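Workshop Notebook, Plolteck Packing Room
June 5, 2023

Subject: Bagging of candy, state of the work surface, and revised cleaning interval 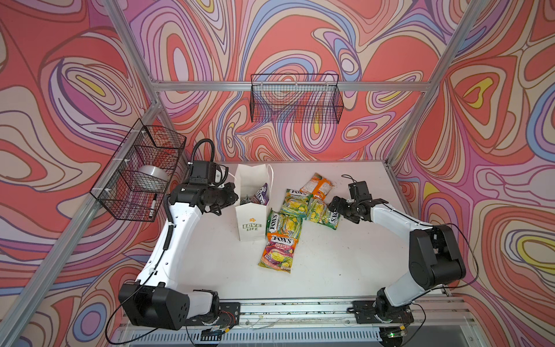 1. Purpose of this entry

The bench is used for putting small bags of candy into paper bags. This entry records the condition of the white tabletop, the cleaning method now in force, and the points left open for the next shift. It replaces the note on bench cleaning written in April, which applied to the old gray surface and should no longer be followed.

2. Condition of the surface

Small brown crumbs and debris are spread over the tabletop. They show clearly against the white, and the same material would have been hard to find on the gray top. The source has not been established. Two explanations are under consideration: residue carried in with the paper bags, and product escaping from candy bags with a weak end seal. The Sturnus lot (paper bags, 900 pieces) and the Picard lot (candy, 784 bags) were both opened for the first time this morning, so neither can be ruled out by date.

No complaint has been received about the contents of any finished bag. The concern at present is the outside of the paper bags, which pick up crumbs on the base when they are set down and pass them on to the shipping carton.

3. Cleaning method

Remove all candy bags and paper bags from the tabletop before starting. Do not clean around a pile.

Brush from the back wall toward the front edge with the soft brush, using short strokes. Collect the debris in the pan before it reaches the mounting rail. It must not be pushed into the slotted vent grille. If material does fall there, use the vacuum with the narrow nozzle.

Wipe with a cloth dampened with plain water, then with a dry cloth. The Clurnik spray is not to be used on this surface until the supplier has answered our question about food packaging. Keep the damp cloth away from the wiring at the left end of the rail.

The patterned wall panels are to be wiped once a week. Crumbs are difficult to see on them, and they should be wiped in full whether or not they look clean.

4. Interval

The surface was previously cleaned at the end of each shift. With immediate effect it is to be cleaned after every 17 finished bags, which matches one shipping carton. The operator initials the carton slip after cleaning and before the next paper bag is opened.

5. Material on hand

Paper bags, Sturnus lot: 722 remaining at midday. The difference from the opening count includes bags set aside for torn handles. These are on the lower shelf and have not yet been written off.

6. Open points

Inspect the end seals on a sample from the Picard lot and enter the result on the next page.

Shake out a few unused paper bags over a clean sheet and keep whatever falls out in a labeled dish.

Ask purchasing whether the earlier paper bags can still be ordered.

Order a second soft brush. The present one is shared with the labeling bench and was missing for part of the morning.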